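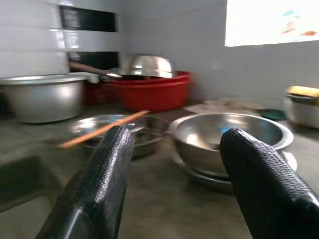 What speed limit applies when someone is standing inside the marked area during a kitchen task?

The slow setting, 200 mm/s at the wrist, and it stays on until the person is back behind the line. Full speed only with the area clear. Same rule for recorded runs and for free practice, no matter how short the job is.

Ticket: arm stops mid-task, message "reach limit"
Site: Nendance kitchen
Opened by: Imtiaz Roy
Opened: 4/9/20
Priority: normal, but please not next week

First report
Arm halts during dish tasks on the counter. Stops dead, fingers hold position, screen says reach limit. Restart clears it, then it does it again. Happens at slow speed too so not a speed thing I think. We're on the Drisent house rules, the January copy. Rule 31 says the operator may clear a reach stop and go on. Is that still right? Cundley site says they were told to log every one first and their copy has different wording.

Reply, Drisent support
Don't go on after a reach stop without logging. Rule 31 was changed. New wording: stop, hands off, write it down, check the path, then clear. Your January copy is old, please bin it. Which boundary file is loaded? Should be on the startup screen, bottom line.

Imtiaz Roy
Bottom line says Abdel Rahman layout. That's the other kitchen, the narrow one. Explains a lot. Who loads these? There's no step for it in the startup sheet that I can find. Printed the new rules and taped them by the door, old ones in the trash.

Drisent support
Loading is on the site lead, checking is on the operator. Both names go on the sheet. It's in the new copy under "before power", easy to miss, we've had the same question from Cundley. Do this in order:

Power off at the wall switch, not the screen.
Load the Nendance file.
Power on, read the bottom line out loud to the second person.
Dry run with empty fingers, slow setting, whole path.
Test the stop button once before the first real pick and once after lunch.

If the dry run halts, leave it halted and send us the log. Don't widen the boundary yourself. We know people do it. The margin is 300 mm to any wall or window and that number isn't a suggestion, it's there for the elbow, which swings out a lot further than you'd think when you are watching the fingers.

Imtiaz Roy
Done. Right file loaded. Dry run ok on the first path, ok on the second, stopped on the third. Same message. Left it alone, log attached. Distance to wall at the stop was fine by tape measure, so either the tape is wrong or the file is. Operator was behind the line the whole time.

Also a question on metal. Stacked bowls and plates, do we need to seperate them before a pick? Rule says "items should be stable" and we've been arguing what stable means. My view is that if I can nudge it with one finger and it rocks, it isn't.

Drisent support
Your nudge test is good, we'll borrow it for the next copy. Stacks are allowed if they pass. Use the practice force setting for anything metal, and no glass on the counter at all in practice runs. Anything with a long handle, look at where the handle points before you start - the arm plans around the bowl and forgets the handle. A handle that crosses the path counts as an obstacle and gets logged as one.

On the log: third path goes past the back boundary by a little at the turn. File was measured before your counter was moved, is that possible?

Imtiaz Roy
Yes. Counter was moved out from the wall after the file was made. Didn't know that mattered, thought the file was for the room.

Drisent support
File is for the room plus whatever is fixed in it. Move anything fixed, measure again, new file, new dry run. Sending a corrected one tonight. Until then paths 1 and 2 only, path 3 is locked.

Imtiaz Roy
New file in. Read out loud, felt silly, did it. All 3 paths pass dry. Ran the full task set at slow, no stops. Then full speed with the area clear, also no stops. Stop button tested both times, initials on the sheet.

One thing for the rules: can "measure again if furniture moves" go on the first page? It's on the back of ours, under the cleaning part.

Drisent support
Agreed, moving it. Cundley and Abdel Rahman will get the same copy. Please keep the stop log for path 3 with the sheet, don't throw it out with the old rules.

Status: closed, reopen if reach limit shows up agian
Still open under a seperate ticket: startup sheet has no box for the second name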